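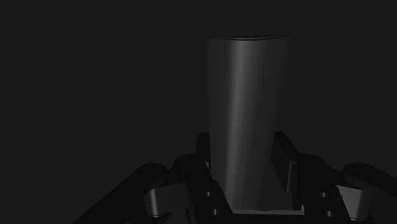

Hermenegildo Ochoa
Maintenance planner, writes here about machines and the house

Can it put the cups away?

My mother in law asks me this question every time she visits. She knows that I work in a factory with robots, so for her it is natural that I should have one at home by now. I always answer "not yet", and she always looks at my sink. This post is my longer answer to her, in English, so she will need my wife to translate it.

I work at Zuritmont, where we make fittings for water pipes. We have 22 robots on the floor and I plan the maintenance for all of them. They are good workers. One of them takes a brass part from a tray, turns it and puts it in a press, and it does this the whole shift without a complaint. But the tray is always in the same place, and the part is always the same part. If somebody leaves a glove on the tray, the robot stops and a red light comes on, and I get a phone call.

A kitchen is a tray where somebody has left a glove every day.

In May I started to follow a small course in the evenings, on robot grasping in simulation. I had two reasons. The first is that our company is thinking about a cell for mixed parts, from a supplier called Sinotard, and I wanted to understand what their sales people tell us. The second reason is my mother in law.

In a simulation you can try a grasp as many times as you have patience. The object can be very plain, like the tall gray cylinder in the render, which has no handle and no label, only a rim at the top. Two fingertips, one on the left and one on the right. When I saw this kind of exercise the first time I thought it was too easy to be interesting. You close the fingers and you lift, what else?

So I made my own exercise with a cup shape that is wider at the top than at the bottom, and I ran it 200 times, each time with the cup in a slightly different position. The arm lifted it and put it down standing on the shelf 158 times. I was very proud and I told my wife. She asked me what happened with the others. Well, the others fell, or were pushed over before the fingers closed, or slipped down from between the fingers on the way up. She said that if our son broke cups at that speed he would eat from paper plates until he is married.

She is right, and this is the point that I think is missing in many videos on the internet. In the factory, when we drop a brass fitting, we pick it up and look at it, and most of the time it goes back in the box. In the house, a dropped glass means that you look for a broom and keep the children out of the kitchen. The robot then needs to know also about brooms.

The shape makes more trouble than I expected. With a straight can, the fingers press on two sides which are parallel, and everything is fine. With a cup that becomes narrow at the bottom, the sides are not parallel, and if the finger pads are flat they touch only at one part. If you hold it low, the top is heavy and it wants to lean. If you hold it high, you have a better grip on the weight but you are close to the rim, and the opening of the gripper must be bigger. A person corrects this without thinking. I watched my own hand while I emptied the dishwasher, and I saw that I change my fingers on every single cup. I also saw that I use the little finger under the bottom for the big mugs. I had been doing it for my whole life and did not know.

My colleague Apaza, who programs the cells, is more optimistic than me. He says the simulated grasps are getting better each year, and that a kitchen robot only needs to be slow and careful, because during the night no one is waiting for the cups. I like this idea. It can take four hours for one dishwasher, I will be asleep. But I asked him if he would leave it alone with the wine glasses that he got for his wedding, and he said he would wash those himself.

There are chores where I think the machine is nearer. We have had a robot vacuum at home for a long time and it does the floor under the beds better than I do. It gets stuck on the same carpet every week, so I lift the corner of the carpet before I leave. My neighbor has one for the grass. These machines have one thing in common, that they do not need to hold anything. They push, they suck or they cut. When a chore needs holding, then it becomes hard: laundry, dishes, the toys on the stairs, the bag inside the trash can.

On the shop floor I see the same border. At Barkholm, the plant across the road from us, the robots do the welding and the stacking of boxes, and people still do the packing of the small mixed orders at the end of the line. I visited them last winter. The lady who does the packing takes a handful of different parts, feels that one is wrong, and puts it aside while she is talking with you. I would not know how to write the program for that, and Apaza also went quiet for a while.

I will continue with the simulation. Next I want to try softer finger pads, and after this a cup that has a handle, which my teacher says will ruin my numbers. I also want to put 2 cups close together on the shelf, as they are in our cupboard, where there is no space for thick fingers to come between them.

For the visit in the summer my answer is still "not yet". I have emptied the dishwasher already, so at least she will not look at the sink.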